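Week 2 handout: notes on the Domside open day
Service Robotics for Beginners, Tralterport evening course
15 August 2024

So, for those who missed the trip, and for those who came and spent most of it by the biscuits, these are my notes on the Domside visit. Please read them before we start on grasping in September, as I'll be leaning on them quite heavily for the first couple of sessions.

Domside is a small outfit and they let us get very close, which I loved. The talk at the start was given standing up in the corridor and went on a bit, but the main point is worth writing down: they want arms that can cope with things people already own, in rooms people already live in. Cups, bowls, forks, whatever has been left lying on the floor. They have a list of 300 household objects they'd like to work through, and when we visited they had got through 18 of them to their own satisfaction. I found that cheering – it's a proper amount of work for each one!

A word on the arms. The teaching arm we have at Gundon has a suction cup, and I know some of you have grown fond of it, but suction is hopeless on a fork. Two fingers are a much better bet for cutlery, and the question then becomes where you put them. Think about a shallow metal bowl for a minute. You can pinch the rim, which is easy to reach but lets the bowl swing, or you can try to get hold of it across the whole width, which needs a much wider opening than most grippers have. Rim it is, then, nearly always.

Shiny things are the other headache. A polished bowl throws the light straight back, so the camera may see a bright patch where you and I see steel. Have a look at the bowl when you get to the pictures and ask yourself where you'd say the edge was if you had nothing else to go on.

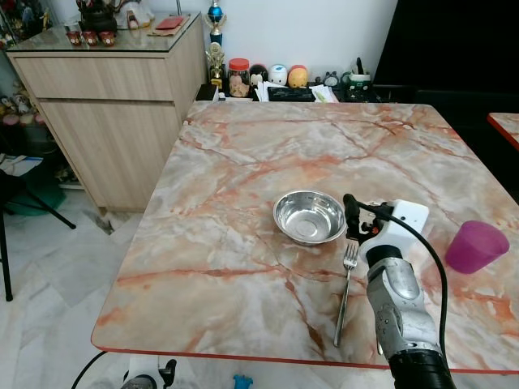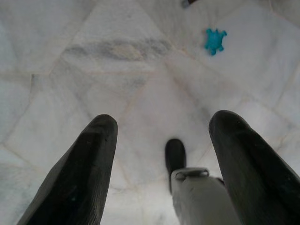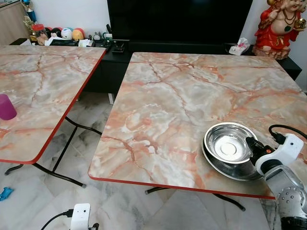
Domside open day. First and third: gripper and steel bowl at the marble-patterned table. Second: gripper fingers over the floor, blue turtle further off.

I'd like you to spend a bit of time on the second one, because it's the view we'll use most. From up at head height you get the table, the arm and half the room, and it's easy to say what is near what. Down by the fingers you lose nearly all of that, but you can see exactly where the two tips are, and for the last little stretch of a grasp that's what you want. The turtle is also a kind object to find: one strong colour on a pale floor. Now picture a white one and see how you feel.

The cup in the first picture is on its side, and that changes the job completely. Upright, you can come in from the side at almost any angle. Lying down, it can roll, and a clumsy nudge sends it off the table.

Someone asked over tea how many tries it takes to teach a single grasp. The answer we were given was 2000 for a stubborn object, and there was a bit of a silence after that.

To do before next time:

Read the Jireš chapter on two-finger grasps (photocopies are in the tray by the door).

Pick one thing from your own kitchen and sketch two ways of gripping it. Mark where the fingers go and which way it would tip if you got it wrong.

Bring the object with you if it isn't sharp – or precious.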